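Guides > Wood Care > Wisska Oil Kit 622 > Oiling Your Table
3 min read

Section 3. Oiling a table for the first time

Welcome back! If you worked through the last section, your table is sanded, the dust is gone, and you are probably itching to open the can. Please read this section through to the end before you do. It's a pleasant job and a forgiving one, but the oil does start to get sticky once it's on the wood, and it's no fun hunting for the next step with sticky gloves on.

Your kit contains one can of Wisska oil, a white pad, a packet of Swanepoel cotton cloths, and a pair of gloves. You'll also need an old sheet for the floor, a metal bucket with some water in it, and a free afternoon. If any of the kit parts are missing, stop and let us know before you begin (the address is inside the lid).
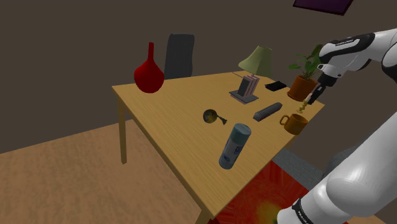

Light wooden table with a red vase, a chair behind it, and a lamp toward the back.

Getting ready

1. Clear the top completely, and don't be tempted to just slide things down to the other end. The oil needs to go on in one go from end to end, or you'll have a line across the middle that you will see every morning at breakfast.

2. Spread the sheet under the table so it reaches past all the legs.

3. Open a window. A gentle breeze is lovely, a strong one will blow lint onto the wet oil.

4. Look across the wood with your eye low, toward a window or a lamp. Sanding scratches that run across the grain show up very well this way. If you find any, go back over them by hand with the fine paper, following the grain, and wipe away the dust again.

5. Stir the can for a good long while with a flat stick, right down to the bottom and into the corners. Don't shake it.

Note: Try the oil on the underside first. It will darken the wood a little, and most light woods take on a warmer, more yellow color. Let the test spot sit overnight and look at it in daylight before you make up your mind.

Putting on the oil

6. Put on your gloves and pour a small puddle in the middle of the table, no bigger than a pancake. You can always add more, and it's surprising how far it goes.

7. Work the oil outward with the white pad in loose circles, then finish with long, light strokes along the grain. Don't forget the edges! End grain drinks up a lot more than the top does, so go back to it a couple of times.

8. Leave the oil alone for 14 minutes. Make yourself a coffee, but keep an eye on the clock.

9. Look for dull patches where the wood has soaked everything up, and dab a bit more oil on those.

10. Wipe off all of the oil that is still sitting on the surface with a clean cotton cloth, then go over it again with a fresh one. The wood should feel nearly dry to your hand when you're done. If it feels tacky, you haven't wiped enough.

CAUTION: Cloths soaked with oil can heat up and catch fire by themselves, even hours later. Never leave them in a heap or put them in the trash as they are. Drop them into the bucket of water as you finish with each one, and later spread them flat outdoors, one by one, until they are stiff and dry.

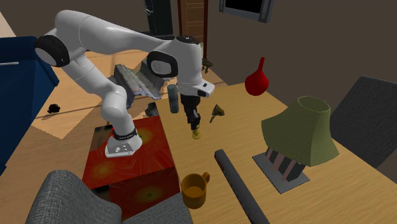
Reshma Naidoo wrote to tell us that she skipped the second wiping on her first try, thinking a thicker coat would protect the wood better, and ended up with a top that stayed gummy for days. She rubbed it down with a little fresh oil on the pad, wiped it hard straight afterward, and says it came out fine. We've had the same good results with that method, so if you find yourself in her shoes, please try it before you reach for the sandpaper.

Second and third coats

11. Let the table dry overnight. In damp weather, give it an extra day.

12. Rub the top very lightly with the dry side of the pad. You only want to knock down the little fibers that have stood up. Wipe off the dust.

13. Repeat steps 6 to 10, using a good deal less oil this time.

14. Most tables are happy with three coats. Softwoods and very old tables may want one more, which you can judge by sprinkling a few drops of water on the dry surface. If they bead, you're done. If they sink in and leave a dark mark, let it dry and add a coat.

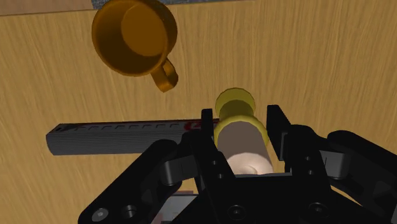
Oil goes on hardening long after it feels dry to the touch, and we ask you to be gentle with your table for two full weeks after the last coat. You can eat at it from the second day, with placemats. Wipe up spills right away, and leave the tablecloth in the drawer until the time is up. A mug, such as the orange-brown one here, is fine for as long as it takes to drink your coffee, but please use a coaster and don't leave it standing overnight. Be more careful still with anything long and flat like the dark gray box, as it covers a good stretch of wood and keeps the air off it. Set things like that on a shelf for now, or at least move them every day.

Note: Don't use dish soap during the two weeks. A cloth wrung out in plain lukewarm water is plenty, and dry the top afterward with a second cloth.

Storing what's left

15. Wipe the rim of the can, press the lid down firmly all the way around, and write the date on it. Keep the can somewhere cool, out of reach of children and pets. A skin may form on top over time. Lift it off in one piece before stirring, and throw out the oil if it has turned thick underneath.

For rings, scratches, and candle wax, turn to Section 4.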